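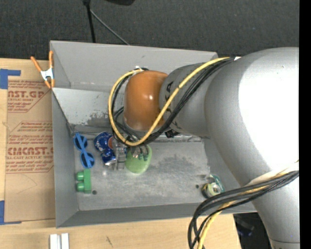 Will the open day go ahead in September as planned?

The open day is going ahead, with the sorting arm as the main demonstration, subject to the points agreed under items 3 and 4.

Skastatwood Workshop Group
Minutes of the meeting held on Feb 21, 2026 in the upstairs room

1. Apologies and previous minutes

Two apologies received. The minutes of the last meeting were agreed with one correction: the Jovevine grant covers printing and refreshments but not travel.

2. Report on the trial demonstration

The trial was held in the robot room before the meeting, with visitors from Gethin and members of the group watching. It lasted 80 minutes including questions, which was longer than the hour allowed.

The arm works over a grey bin on the wooden table. The items in the bin for the trial included a blue drinks can, a pair of toy sunglasses, a green building block and a smooth green rounded piece. Visitors were asked afterwards which items they would most like to see picked up. The sunglasses were the most popular choice, and several people wanted to know how the gripper would cope with the thin temple arms.

The Gethin visitors asked whether the arm knows what each thing is or only where it is. It was agreed that the talk should deal with this in the first few minutes, as the same question came up three times.

It was noted that people standing at the back could not see into the bin. Those at the side had a better view but were close to the cables.

3. Layout for the day

Agreed that groups will be limited to 10 people, with each session lasting half an hour. A line will be marked on the floor and visitors will stay behind it while the arm is moving.

There was some discussion of the yellow and black cables that loop around the wrist of the arm and hang down over the front of the bin. One member felt they should be tidied before the public sees them. Others thought they should be left alone, as the arm needs the slack to turn. Left as they are for now — to be looked at again at the next meeting.

The acrylic sheet on the table still has its brown paper on. Agreed to keep the paper on until the sheet is needed.

A screen showing the inside of the bin from above was suggested for those at the back. Cost to be found out.

4. Items for the bin

The blue can is already crumpled and a question was raised over whether visitors would take it for rubbish. The general view was that a crumpled can makes a better test than a new one. It stays.

Agreed to invite children to choose an item from a box for the arm to try. The box will be filled by the group beforehand and nothing brought in from outside will go into the bin. Nothing made of glass.

5. Name of the demonstration

"Custard" was put forward again and carried by 9 votes to 4. The name will be used on the poster and on the sign at the door.

6. Bookings

Gethin has asked for 102 places across the day. This is more than the morning sessions can hold, so they will be offered a mixture of morning and afternoon. The reply should go out before the poster is printed.

7. Any other business

The lift was out of use again. Reported to the building office — no date given for repair.

The tea urn needs descaling.

Actions
Price of screen and bracket: equipment group
Reply to Gethin on places: bookings
Floor tape and door sign: layout group
Draft of the opening talk, ten minutes at most: demonstration group

Next meeting to be arranged by email.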